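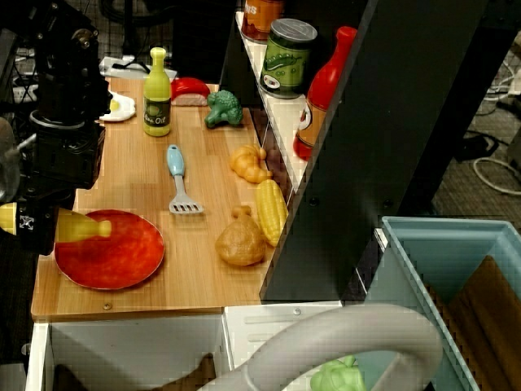
Play kitchen, whether to add to it. Selamawit Sisay opened by asking the meeting to approve 485 for a second set of toy food from Climar, plus a small sink unit from Negash. Several members were not persuaded that the children are short of food to cook. The counter already holds corn, broccoli, grapes, a chili pepper, a fried egg and a bottle of olive oil, and that is before anyone gets to the ketchup and the cans on the shelf. The question was put more than once: what would a second fried egg do that the first one doesn't? Selamawit said two children wanting the same egg was the reason for half the arguments in the afternoon session. The meeting accepted there are arguments. It did not accept that Climar would end them.

Condition of the current set. It was claimed in February that the food was worn out and would have to be replaced by summer. Members who had handled it since thought this was overstated. The potato is regularly taken for a bread roll, and one parent asked if that could be called wear. It could not. The red plate is popular and should stay.

Sink unit. The Negash brochure says the unit "grows with the child." No one present could say what this meant. It would also take up the floor between the counter and the book corner, where the door opens - a point raised last time and left out of the proposal again. Selamawit to measure the gap before this comes back.

Cost. The balance for the Cludidmont room stands at 2,170, and 500 of that is set aside for floor mats. Selamawit said the Climar price was good for two weeks only. Members noted that the same price was good for two weks only last fall, and saw no need to hurry.

Secondhand offer. Listitz has a box of used play food free to anyone who will pick it up. Opinion was divided. Some felt free was the right price. Others remembered the last free box, most of which went straight into the closet. Agreed to look at it first and to take only what is missing, with no promise to take the rest.

Putting away. A proposal for picture labels on the shelf, so that children return things to the right spot, was discussed at more length than it deserved. The last labels were peeled off inside a month. Agreed to try again on the shelf only and leave the counter alone. Utensils to be wiped down along with the food - at present the spatula gets missed.

Decisions. Climar order not approved. Sink unit held over until measurements are in. Labels approved as a trial. Selamawit asked that her disagreement on the first item be recorded, and it is.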